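Perguntas frequentes: entrega, desmontagem e reaproveitamento de computadores de secretária

Oficina Tulgate, secção de recuperação de equipamento

Estas respostas dizem respeito a computadores de secretária em torre. Para portáteis, monitores e impressoras há páginas próprias, no menu de serviços.

Que computadores aceitam?

Torres de qualquer marca, completas ou incompletas, a funcionar ou avariadas. Aceitamos também caixas sem disco, sem memória ou sem tampa lateral. Não aceitamos equipamento que tenha estado em contacto com água salgada nem fontes de alimentação abertas.

Preciso de marcar?

Até 2 torres, não. Basta aparecer durante o horário de balcão e pedir a etiqueta de entrada. Para quantidades maiores é preciso combinar a entrega com Tamara Zamfir, que trata das recolhas de empresas e escolas. O balcão também abre ao sábado de manhã, mas nesse dia só se recebe equipamento. Os levantamentos fazem-se de segunda a sexta.

Devo levar os cabos, o teclado e o rato?

O cabo de alimentação, sim, se o tiver. Teclados e ratos só se forem USB. Os cabos VGA já não são aceites, temos caixas cheias deles.

O que acontece aos meus dados?

Se a torre trouxer disco, este é retirado no próprio dia e recebe o mesmo número da etiqueta de entrada. Pode escolher entre três tratamentos: devolução do disco, apagamento com relatório ou destruição física. Se nada for indicado na ficha, faz-se o apagamento com relatório. O relatório segue por correio eletrónico e traz o número de série do disco. Quem preferir pode retirar o disco em casa e entregar a torre sem ele.

Como é feita a desmontagem?

A torre é deitada de lado e abre-se a tampa lateral. Depois de fotografada a etiqueta de entrada, saem primeiro as peças soltas ou encaixadas (discos, memória, placas de expansão) e só depois as aparafusadas. O dissipador é retirado antes da placa-mãe. O processador fica no suporte até à triagem, com a alavanca fechada, para proteger os contactos.

Os parafusos separam-se por tipo logo na bancada. Numa torre normal aparecem pelo menos dois passos de rosca diferentes, e misturá-los dá roscas estragadas na remontagem.
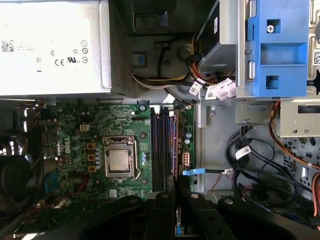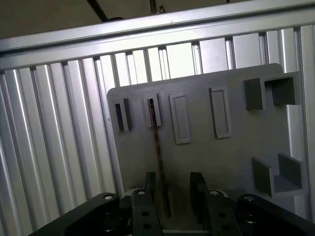
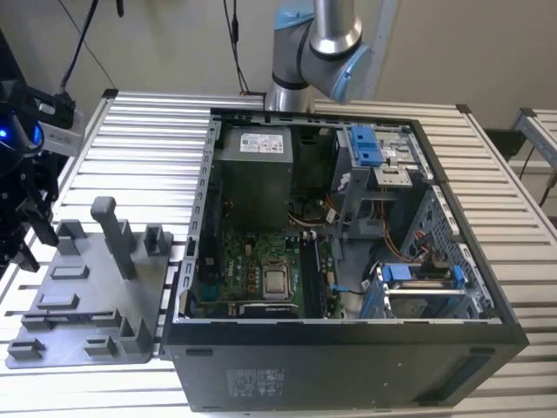
É possível abrir a torre sem ferramentas?

Depende do modelo. Muitas caixas de escritório têm patilhas e suportes de plástico colorido nos pontos onde se pode mexer à mão. Uma patilha pede para ser puxada ou pressionada, nunca forçada com chave de fendas. Noutras caixas é preciso uma chave Phillips, de preferência a número 2. As chaves magnéticas podem ser usadas sem receio.

Antes de tocar em qualquer peça, desligue o cabo da tomada e carregue no botão de ligar durante alguns segundos. Se tiver pulseira antiestática, ponha-a. Se não tiver, toque numa parte metálica nua da caixa de vez em quando.

Posso abrir a fonte de alimentação?

Não. A fonte sai inteira, com os cabos, e segue inteira para o teste. Os condensadores no interior conservam carga depois de desligados. Para identificar a fonte chega a etiqueta: interessam a potência, as tensões de saída e o modelo. Uma fonte de 300 W continua a servir para um computador de escritório sem placa gráfica dedicada, por isso guardamos bastantes.

Uma fonte de marca serve noutra caixa?

Às vezes. Há fabricantes que usam formatos próprios, com furação ou fichas diferentes do padrão ATX. Antes de comprar uma fonte recuperada, traga uma fotografia da fonte antiga e outra das fichas da placa-mãe. O Costel Bălan confirma a compatibilidade ao balcão. Também se pode enviar as fotografias por correio eletrónico, com resposta em dois dias úteis.

Que peças são reaproveitadas?

Memória, processadores, discos que passem no teste de leitura completo, unidades óticas, fontes e suportes de disco. Os suportes de plástico têm mais procura do que se pensa, sobretudo os de caixas antigas, que já não se encontram novos. As placas-mãe só são guardadas se arrancarem com memória e processador de teste. As que não arrancam vão para a fração de placas, e as caixas vazias para a de metal.

No último ano entraram 2,787 kg de placas na fração de placas e saíram 1,441 peças testadas. (Os números vêm do relatório interno, que usa a vírgula para separar milhares.)

Como é feito o teste das peças?

A memória passa uma noite inteira no programa de teste. As fontes são medidas em vazio e com carga. Os processadores levam pasta térmica nova e correm meia hora a plena carga. Cada peça aprovada recebe uma etiqueta com o mês do teste e as iniciais de quem o fez: TS é Tudor Stanciu e EG é Emilian Gavrilă.

Há garantia nas peças recuperadas?

Três meses, contados da data de levantamento. A garantia cobre a troca por peça igual ou equivalente. Não cobre pinos dobrados, fichas partidas nem danos provocados por montagem com o computador ligado à corrente.

Posso pedir uma peça específica?

Sim. Preencha o pedido ao balcão com a marca e o modelo do computador e, se o souber, o código da peça. Os códigos costumam estar numa pequena etiqueta com código de barras colada à própria peça. Os pedidos ficam abertos durante seis meses e contactamos por ordem de chegada.

A caixa tem pó. Devo limpá-la antes de entregar?

Não é necessário. Pedimos apenas que não use aspirador doméstico no interior nem produtos de limpeza líquidos. A limpeza é feita com ar comprimido e pincel, depois de retiradas as ventoinhas.

Passam comprovativo de entrega?

Sim, para particulares e para empresas. O comprovativo indica o número de torres, o peso e o tratamento escolhido para os discos. Os pedidos de segunda via são feitos a Vasilică Lazăr, com o número da etiqueta de entrada.

A oficina fecha em algum período?

Na última semana de fevereiro, para inventário. Durante essa semana não há balcão nem recolhas, e os pedidos por correio eletrónico são respondidos na reabertura.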